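ニュースレター　研究活動報告

双腕ロボットによるケーブル類の仕分け動作学習について　中間報告

Kimaro研究センターでは、Stultanen社との共同研究として、電線やケーブルなどの柔軟線状物を対象とした仕分け動作の模倣学習に取り組んでおります。本号では、2月3日に開催した所内報告会の内容から、学習手法の概要と現時点で得られた結果をご紹介いたします。

背景

使用済み機器の分解工程や設備保全の現場では、取り外された配線材が絡み合った状態で回収されることが多く、その選別は現在も人手に大きく依存しています。剛体の部品であれば、位置と姿勢を推定したうえで把持点を計算する従来の方法が有効ですが、線材は持ち上げるたびに形状が変わり、他の線に隠れて端部が見えないことも少なくありません。形状モデルを逐次更新する方式では計算の負荷が高く、細い線が重なり合う領域で推定が破綻しやすいという課題がありました。

本研究で採用した手法

本研究では、線材の形状を明示的に推定せず、カメラ画像と関節角度から両腕の動作を直接出力する方策を学習させています。教師データには操作者による遠隔操作の記録1560件を用いました。方策は一定の長さの動作系列をまとめて予測し、その途中で新しい画像を取り込んで系列を更新します。この更新間隔を、指先付近の画像変化が大きいときほど短くする点が、今回新たに導入した工夫です。社内では本方式を「Kunwood」と呼称しています。

作業台は、アルミニウムのレールの左右に1台ずつアームを据えた構成です。対象物は太さや色の異なる線材で、容器には形状や深さの異なるものを用い、配置の違いに対する方策の頑健性を調べています。
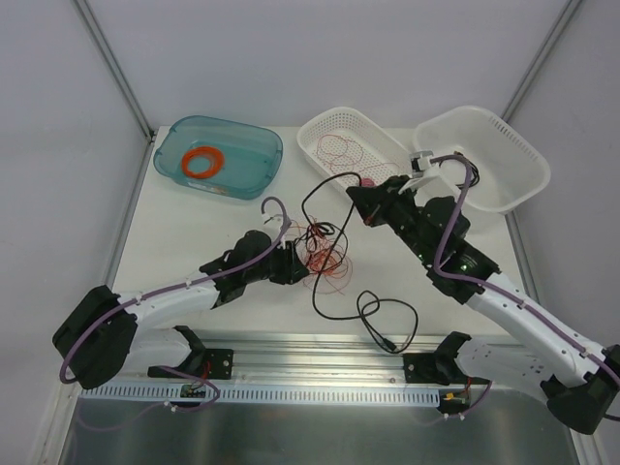

双腕ロボットの作業台。中央に赤い細線の絡まりと黒いケーブル、奥に仕分け用の容器が並ぶ。

記録の収集にあたっては、絡まりを解く動作と容器へ移す動作を区切らず、一連の作業として操作者に実施していただきました。当初は両者を別々の方策として学習させていましたが、切り替えの時点で線材が想定外の形状になっていると、後段の方策が把持に失敗する例が目立ちました。統合後は、片方の腕で束を押さえながら他方の腕で線を引き出すといった協調動作が、明示的な指示を与えなくても出力されるようになっています。

評価結果

評価は、学習に用いていない初期配置を23通り用意し、各配置で1回ずつ実施しました。更新間隔を固定した比較方式では、すべての線材を所定の容器に収めた配置が8通りであったのに対し、Kunwood方式では17通りとなりました。失敗した6通りについて動作記録を確認したところ、細い線を複数本まとめて把持した事例と、プラグなどの端部が容器の縁に掛かった事例が大半を占めていました。前者については画像の解像度が、後者については持ち上げ高さの教示にばらつきがあったことが、それぞれ影響したものと考えております。

なお、今回の評価は単一の作業台によるものであり、照明条件の変更や、被覆の材質が異なる線材への適用については検証を終えておりません。作業時間の面でも、熟練した作業者との間には依然として開きがあります。

今後の予定

次の段階では、手首部に力覚の情報を加え、線材が引っ掛かった際に張力を検知して動作をやり直す機能を組み込みます。あわせて、Sarnorcombe事業所の分解ラインで回収された配線材を用いた評価を開始する計画です。学習用の記録については、失敗からの復帰動作を含むものを重点的に追加収集いたします。

詳細な実験条件と比較方式の設定は、11月発行予定の研究報告集に掲載いたします。評価用の線材のご提供や試験の見学をご希望の部署は、研究企画室までお問い合わせください。

（Kimaro研究センター　研究企画室）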